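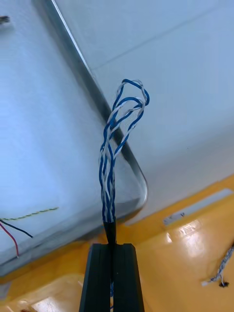

Hallgate Releases Bevota 2 Teaching Software for Sorting and Kitting of Small Electronic Parts

September -- Hallgate today announced the release of Bevota 2, a software package that lets an operator teach a robot arm a parts-handling task by remote control or by guiding the arm by hand. The release adds support for flexible parts, including cable and wire harnesses, which the first version did not handle.

In Bevota 2, the operator performs the task through the arm while the software records joint positions, gripper opening and the views from a wrist camera and a fixed camera. Each run is stored as one demonstration. Runs can be trimmed, labeled or rejected before training.

Development was carried out with Brenon, a contract assembler of control units. The test task was kitting: picking parts from open bins and placing them in a lined tray. Operators recorded 420 demonstrations, of which 342 were accepted for training. The remainder were set aside for dropped parts or incomplete placement. 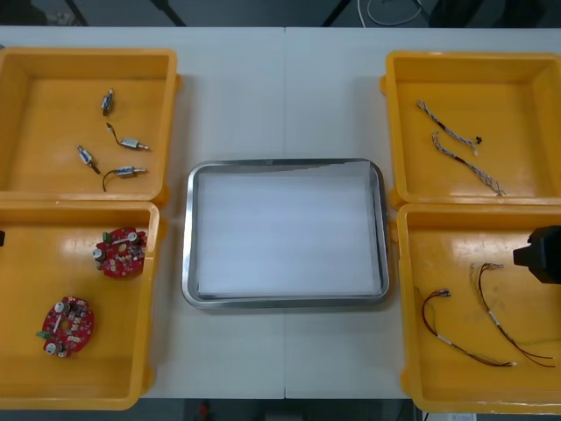

Work table with four parts bins and a stainless-steel tray. The bins hold small cylindrical metal components, round circuit boards, braided harnesses and wire leads.

"Rigid parts are mostly a question of approach angle," said Efua Yakubu, product lead at Hallgate. "A harness changes shape when you close on it, so the operator needs to correct during the grasp, and the recording has to keep that correction."

Bevota 2 also allows a mid-run handover. An operator can guide the arm by hand to a bin, then switch to remote control for the grasp -- the two segments are saved with a shared time base.

"Our assemblers recorded usable runs on the first shift," said Davina Cairns, process engineer at Brenon. "Most of the rejected ones were wire leads."

Bevota 2 is available now to existing license holders. The recording module requires 300 GB of free disk space. New licenses are sold through Boateng, Hallgate's distributor.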